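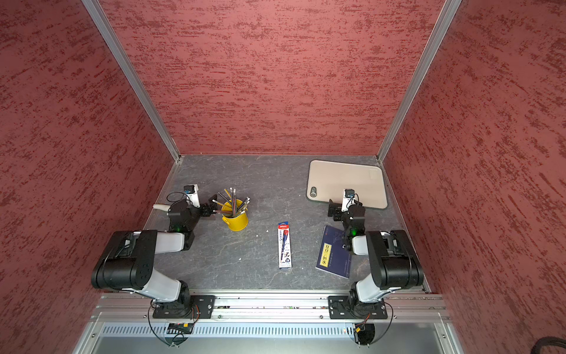

Do I need to soak the stone before I use it?

Give the coarse side about 10 minutes in a bowl of plain cold water, until the bubbles stop coming up. The fine side only wants a splash on top, and a bit more whenever it starts to feel draggy under the knife.

Kokanside Double Whetstone

Weight with base: 905 g
Fine side: 3000 grit
Coarse side: open and quick-cutting, for dull edges and small chips
Base: beech, with a rubber strip underneath
Also in the box: flattening plate, angle wedge, cotton cloth
Made in: Makdale

We've sold sharpening stones for a long time and we get quietly excited about very few of them. The Kokanside is one we get loudly excited about! It's a big, steady slab of a stone with a coarse side in brick brown and a fine side the colour of weak tea, and it does nearly everything a home cook could ask of it. Daniyal Warraich had the first one out of the crate and had done every knife in the shop kitchen before the rest of us had finished unpacking, and then he started on the scissors (please don't start on the scissors, they need a different approach and there's a separate page for those).

What we love most is the feedback. Some stones are so hard that the blade skates about and you can't tell what you're doing. The Kokanside has a soft, slightly muddy feel, and you can hear the note change when the edge is sitting flat. After a few goes you stop thinking about the angle altogether and just listen. The mud is good, by the way. Leave it on the stone while you work, as it does a lot of the polishing.

How it's made

The stones are pressed and fired in Makdale in small lots, which is why we run out every February and have to put up the sorry notice. Davina Pringle looks after the firing there and she is fussy about the bond, the stuff that holds the grit together. Too firm and the stone glazes over, too loose and it wears hollow in a season. The current recipe is a touch firmer than the one we sold before, so if you have an older Kokanside and buy a new one you may notice it needs slightly longer in the water. The fine side hasn't changed.

The two halves are joined with a waterproof glue. Still, don't leave the whole thing in a bucket overnight. The base must come off before soaking too: it lifts straight up, no screws.

Your first go

Pick a knife you don't mind practising on. Put the stone on its base near the edge of the worktop, coarse side up, long side pointing away from you, with a damp cloth under the lot if your worktop is very smooth.

Set the blade on the angle wedge to see what 18 degrees looks like. It's lower than most people expect. Take the wedge away, keep that angle in your wrist, and push the edge along the stone as if you were trying to slice a very thin layer off the top. Light pressure going away, almost none coming back. Work in sections from heel to tip with two fingers of your other hand resting on the flat of the blade, just above the bit you're sharpening.

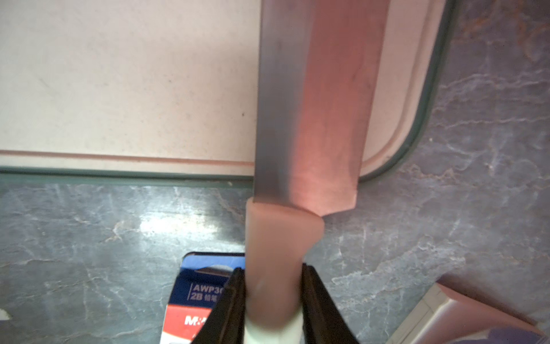
Keep going on the same side until you can feel a burr along the whole length of the other one. A burr is a tiny rough lip of metal, and you find it by drawing your thumb gently off the edge, never along it. Beginners nearly always stop too soon at this stage. If the burr is there at the heel and missing at the tip, you've been dropping your wrist towards the end of the stroke, so go back and give the tip a bit more attention before turning over.

Once both sides are done, flip the stone, splash it and do the same again on the fine side with much less pressure. Finish with a few alternating strokes, one side then the other, getting lighter each time until the knife is barely touching. Wipe it, try it on a tomato, and enjoy yourself.

If you cut a lot of crusty bread or squash you might like a slightly steeper angle, which holds up better. Chih-ming Leung, who teaches our evening class, keeps his vegetable knife lower than the wedge and his big chopping knife a fair way above it. There's plenty of room for taste!

Keeping the stone flat

Every whetstone wears in the middle. The little plate in the box sorts this out: draw a pencil grid across the face, run the plate over it under a trickle of water, and stop when the pencil has gone. Do it every few sessions and it's a quick job. Leave it for a year and you'll be there all afternoon. Round the corners of the stone over very slightly while you're at it, they chip less that way.

Dry it on its long edge, out of the sun and away from the radiator. Wrapped in a cloth while still wet it will go musty. Don't put it in the dishwasher, and don't use oil on it, ever. Oil gets into the pores and stops the water doing its job.

What it isn't for

Serrated bread knives and ceramic blades. For serrated edges we stock the Sezer tapered rod, and for ceramic we'd send the knife back to the maker.

Very hard steels will sharpen on the Kokanside, just slowly. If most of your knives are like that, have a look at the Plilunar, a harder and thinner stone with a much glassier feel. I find it a bit joyless on ordinary kitchen steel but the people who like it really like it.

What customers have told us

"Bought it for my mum's old knives, which I'd been calling useless for years. They were fine. They were just blunt. I've now done my neighbour's as well and I'm looking for more." Mỹ Tạ

"Heavier than my last stone and so much better for it, it stays put. The wedge is a good idea, though I'd like it in a brighter colour as I lost mine in the washing-up within a week. Great stone." Malachy Ó Ceallaigh

Spare wedges are on the accessories page, now in yellow. The flattening plate can be bought separately as well, and it fits our older stones.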